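Petness two-arm sorting bench, reviewed after one season of use

Reading time: 4 minutes

I work at Besville, in Stisum, where we rent boxes of toy building bricks to nurseries and small schools. The boxes come back mixed, and somebody must put every brick in the correct place again before the box can go out. For a long time that somebody was my colleagues and me. Since October we have the Petness bench, and I was asked to write how it is to work next to it. I am not an engineer. I write as a person who sorted bricks by hand and who now does it less.

What you get is two robot arms mounted at the front of a table, each with a gripper of two fingers. We pay 229 pounds a month for the rental and the support. The program which teaches the arms is called Fontana and it runs on an ordinary office computer. The delivery men put the bench in place in one morning. After that it took us 5 weeks until we trusted it with real orders, and I think the seller should say this more clearly before a customer signs.

The good things first. The arms are patient with small pieces. A person who has sorted for three hours begins to throw the bricks, and then a red one lands with the blue ones and we get a telephone call from a school. With the bench I have seen very few of these mistakes. The grippers have pads with a fine pattern on them and they hold a brick well also when it lies on its side. My wrists are better than last year. I put this in the review because it was for me the biggest difference, and there is no line for it in the brochure.

Now the less good. It is slow. A practised colleague will sort 100 bricks while the bench is still busy with the first part of the same heap. Management expected 3000 bricks in a day from it, and we have never come to this number, not even when we let it run into the evening. It also does not like a full table. If the bricks are too close together, one arm waits for the other, and you stand there and wish to help with your hand, which is not allowed.

The work itself has changed more than I thought. Before, we were four people around one big table and we talked all day. Now one person spreads the bricks, looks after the arms and takes away what they have sorted, and the others pack or repair boxes in the next room. Nobody lost the job, and this was promised to us in writing. But the sorting hours have become quiet hours. Mabli Nicholas, our shift leader, changed the plan so that each of us stays at the bench for half a shift only, and this was a good decision. A whole shift of watching is more tiring than a whole shift of sorting.

I would also like better training. The Fontana manual explains how to start and stop, but very little about what to do when an arm tries the same brick again and again. We wrote our own page and hung it on the wall.
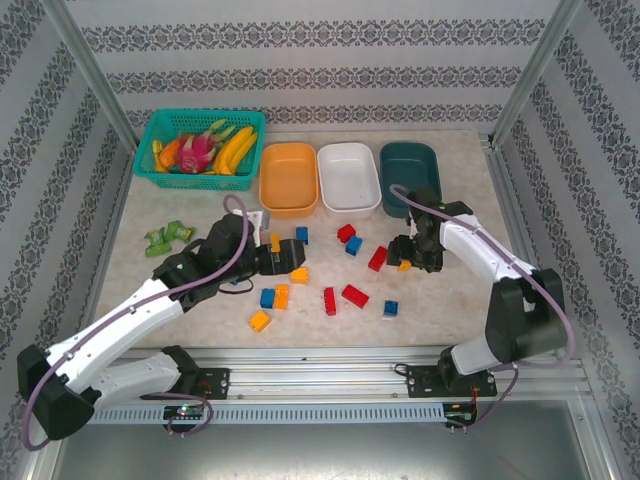

Both arms over the bricks, with the three trays at the back.
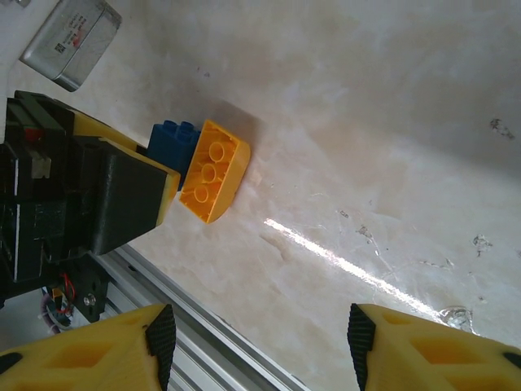
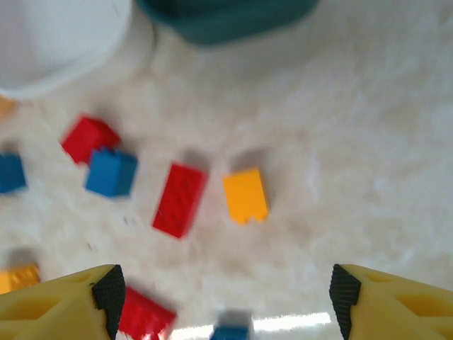 WORKPLACE EQUIPMENT

For which firm is it suitable? If you have a steady amount of small parts and nobody is in a hurry, I can recommend it. If your orders come all at once, as ours do before the start of a school term, you will still need people at the table, and you should tell them so at the beginning, before the rumours start.

Ask for the longer trial period. Ask also who will answer the telephone after five in the afternoon, because in our contract it is no one. I give the bench four stars out of five for the sorting and three for the support.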